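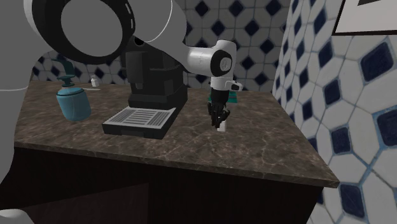 In Defence of the Bad Cup
By Ivan Onyshchenko
December
5 min read

My brother-in-law has bought a coffee machine that cost more than my first two cars, and I have now been to his house four times without being given a coffee. I have been given several explanations. The beans were too fresh. The beans, the next month, had gone past it. The water in his suburb is apparently hard, a fact the rest of us had managed to drink in ignorance for decades. On the last visit we got as far as a small brown puddle in a very nice cup, which he smelled, frowned at and tipped down the sink while I watched with the expression of a dog outside a butcher's.

I drove home by way of the servo and had one from the push-button thing next to the pies. It tasted of hot cardboard and I enjoyed it enormously.

I want to say something for the bad cup of coffee, which has had a rotten couple of decades. It used to be the only kind there was. When I was a kid in Wellarberg you offered a visitor a coffee and what arrived was a spoonful of brown gravel from a tin, hot water, milk if they looked like milk people. The question was never what sort. My mother kept the same tin going so long that the contents set into a kind of geological feature, and she would chip at it with the handle of a fork while carrying on a conversation about someone's divorce. People stayed for hours. I can't recall one of them mentioning the mouthfeel.

Then we all got taste. I did too, I'm not above it. I went through a period in my thirties of owning scales. I had a grinder, hand-cranked, that sounded like somebody dragging a wardrobe over gravel, and I used it at six in the morning in a flat with thin walls. I learned to say "stone fruit" without laughing. For all that I could never have told you, blindfolded, which of my cups had been the good one, and I once praised a friend at some length for a pour-over that she had made out of a sachet.

What wore me down in the end was the waiting. A good coffee now takes so long that it swallows the thing it was supposed to accompany. You go round to see someone and spend the first twenty minutes looking at their back. They are busy. They are tamping. You can't tell them about the biopsy or the new bloke because the steam wand is on, and when it goes off they have to wipe it, and then they want to know what you think. Of the coffee, that is.

Cafés have caught the same disease. Van Wijk, at the end of my street, used to be a place where a large tired man gave you a flat white and the wrong change. It has since been done up in pale timber, and the menu has a paragraph about a hillside. The large tired man is still there, to be fair, though they've put him in an apron with a leather strap and he has to ask whether I'd like to hear about the single origin. His eyes beg me to say no. I always say no. I believe we have become close.

Compare this with the coffee at the Nernari footy ground, dispensed from an urn that I would guess predates the grandstand. It comes in a foam cup and it's the temperature of the earth's core. You cannot drink it for the whole of the second quarter, so you hold it, and it keeps your hands warm, and because your hands are occupied you talk to the person beside you. I've learned more about my neighbours over that urn than I have in any café. Sunil Khondokar, who lives three doors down and whom I'd nodded at for years, told me there one freezing afternoon that he'd once been a fairly serious ballroom dancer. We were both waiting for the stuff to cool. It never did, and by the final siren I knew all about the foxtrot.

A bad cup asks nothing of you. It doesn't want to be photographed or discussed. It can be left to go cold on a windowsill while you look for a spanner, and found again at lunchtime, and drunk anyway by a person of low standards. It is served in hospital corridors and at the back of church halls after funerals, and I've never once seen a mourner send it back.

I'm aware there is an argument on the other side and that it tastes better. Growers ought to be paid properly, too, and I'm told they do a bit less badly out of the fancy beans than they ever did out of my mother's tin. I'll keep buying the decent bag for home on those grounds. I just intend to make it carelessly.

My brother-in-law rang last night. He has had the water tested. We're expected for lunch, and I've packed a thermos.

Comments

Skindel49
My dad drank International Roast until the day he died and never waited more than ninety seconds for it. Good on him.

Marg T.
The scales are for consistency, Ivan. You'd have known which cup was the good one if you'd written it down.

Sunil K.
It was mostly the quickstep. You weren't listening, you were blowing on your coffee.

hardwater
Your brother-in-law is right about the water, sorry.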